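Prarkero Seller Desk, after one busy spring

I sell tea towels and enamel mugs online from a back room in Feranstead, and in March I finally moved my little shop over to Prarkero. I'd been on Jerka for years and was fond of it, the way you get fond of an old car.

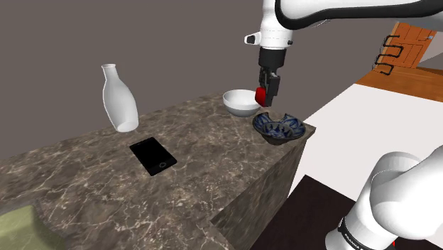 The move itself took a weekend. I had 585 listings to bring across, and all but 13 arrived with their prices and sizes in the right boxes (the stragglers had odd symbols in their titles, which was my own doing). Setting up sales tax was much kinder than I'd feared – you answer a few plain questions and it fills in the rest.

What I love most is the order page. Everything waiting to ship sits in one list, and the Chraibi courier labels print straight from it! I went through nearly 2000 orders on Jerka copying addresses by hand, so you can imagine how that feels.

I do have grumbles. Refunds take too many clicks, the phone app logs me out every Friday, and the help pages are written for much bigger stores than mine. I'd still choose it again, and my sister is moving her yarn shop over next.

Four stars from me.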